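Luvik bin picking, notes to go with the data

Hi! I put this together with Takeshi Hosoda while the arm was taking over small-item picking on our returns bench. Each folder is one shift, and the odd items (tape, toy bricks, clear packaging) are all in there on purpose.
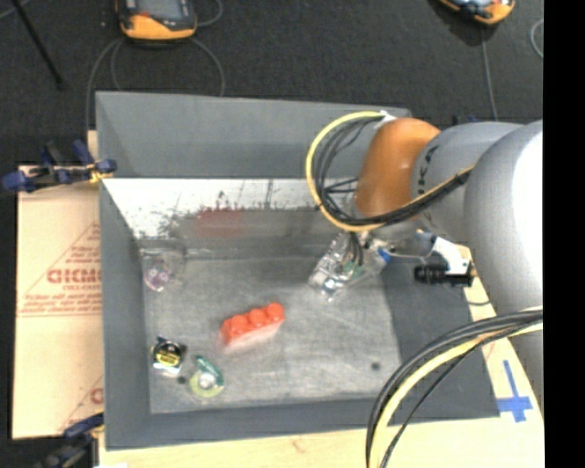
The job did change for us. Five of us used to pick all day, and now three restock bins and clear jams while the others moved to inspection. My wrists are happier, but I do miss the chatter! Shift 4 has no jam log, sorry. Ask Nyokabi Minja about labels.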